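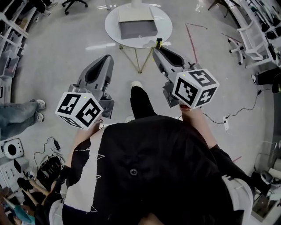

Photo: Prendstead Shared Workshop

Build the hand before you build the arm

Most people who set out to build a robot at home start with the arm. I did. Mine had six joints, printed links and a row of servos bought one at a time, and it took from one spring to the next. When it was done it could wave. It could also knock a mug off a bench. What it could not do was pick up the mug, as I had left the gripper until last and had no money or patience left for it.

I now think this is the wrong order, and that shared workshops in particular should stop encouraging it. Make the gripper first, put a handle on it, and use it yourself for a month before you go near a motor for the elbow.

A hand-held gripper is a modest thing to build. You need two fingers, some sort of pad on the inside of each, a way to close them and a way to tell where the whole thing is in the room. For the last part, a cube with printed square markers on its faces does well enough, provided a camera can see at least one face. The cube costs next to nothing. At Prendstead we cut ours from offcuts and stuck the markers on with spray glue, and the only part that needed care was getting them flat. A marker with a bubble under it will give you a position that wanders, and you will blame the software for a week.

Our first pair cost £88 in parts, and that included the fingers we broke. The arm at home had cost me £230 by the time I stopped adding it up, and I did not count the power supply.

The money matters less than what you learn. With a gripper in each hand you find out very quickly which jobs are hard. Opening a box with a hinged lid sounds like one action. Try it with two long fingers on each side and you discover that one hand has to hold the box still, that the lid wants to be lifted from a corner, and that your wrist is doing a turn which your six-joint arm could never have made. I would have been glad to know that before I printed the wrist.

You also learn about finger shape. We had straight fingers to begin with, from a drawing shared by a group called Kuusk, and they were fine on blocks and hopeless on anything round. Curved ones were better. The pads went through 8 versions. Bicycle inner tube was the best of the cheap materials and foam draught strip was the worst, as it tears off on the second day.

There are fair objections. One is that a gripper in your hand has a person's shoulder behind it, and so makes everything look easier than it will be. That is true. You lean, you step to one side, you shift your weight, and no bench arm will do any of that. But I would sooner find out that a task needs a step to the left while I am holding the tool than after I have bolted a base to a table.

Another is that it isn't a robot. A member at Dellden, where I gave a short talk in May, said that people join to see something move on its own, and that handing them a pair of tongs with a cube on top will send them back to the laser cutter. I have some sympathy. The first evening is dull. You pick up a cup and put it down 30 times and then you look at a list of numbers. Children are better at it than adults, and less embarrassed.

The third objection is space, and it is the one I take most seriously. An arm stays where it is clamped. People holding grippers need floor, and in a shared room the floor belongs to everyone. Cables should be taped down or run along the wall, and tape marks help to keep a working area clear. We are not as good about this as we should be. If your workshop cannot spare a few square metres for an evening, build smaller grippers and work sitting down.

None of this means you should never build the arm. I have started on a second one, with four joints, and the design is based on the movements we recorded by hand. It reaches less far than the first and it is uglier. The Nerkotby plans that so many home builders begin with are good plans, and I have borrowed their shoulder. I would only move the gripper chapter from the end to the beginning, and leave a few weeks' gap before the next one.

The drawings for our fingers and the marker sheet are in the box file by the workshop door. Please put them back after copying.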